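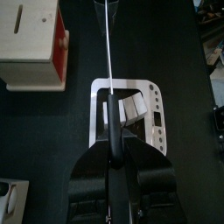 Bokelell tray

A Bokelell tray is a flat, light-colored frame with rounded corners and a large rectangular opening, used on a workbench to keep small pieces from wandering off. It is named after Bokelell, the workshop supplier that first sold it, and is called a "window" by people who have used one for more than a week. The pieces go in the opening. The frame goes around the pieces. The instruction leaflet runs to 5 pages.

Design

One border carries a column of small round marks, interrupted partway down by a little rectangle. Early catalogs called this the index side and promised a guide to its use, which was never printed. Owners have since put forward several theories, most of them involving screws.

The opening commonly holds three pieces side by side. They are supposed to stand straight, and they lean. I-seul Cha, whose bench manual for Prava is still the standard text, allowed for "a reasonable slouch" and left the angle to the reader's conscience.

The tray is generally laid on a dark surface, where pale pieces are easier to find and dust is easier to resent.

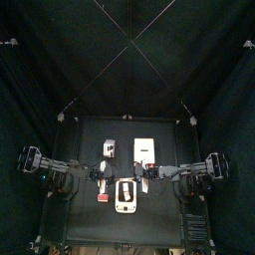 Use with long tools

A long tool with a straight metal shaft is held by the handle and passed over the tray toward the work. The handle inevitably blocks the view of whichever piece is wanted next. Cha recommended moving the tray. Most users move their heads.

Small blocks and other items waiting their turn are kept on the far side of the tray, within reach of the tip. Anything placed on the near side ends up under a wrist – the manual gives this a chapter of its own.
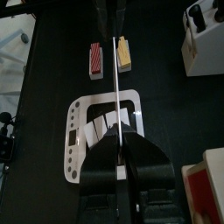 The same chapter advises against resting the tool across the opening between jobs, a habit it treats with more severity than fire.

Variants

Wi made a version with a deeper opening, discontinued after 200 were sold. The Plernness model added a lid. It was praised for keeping the pieces in place and criticized for the same reason.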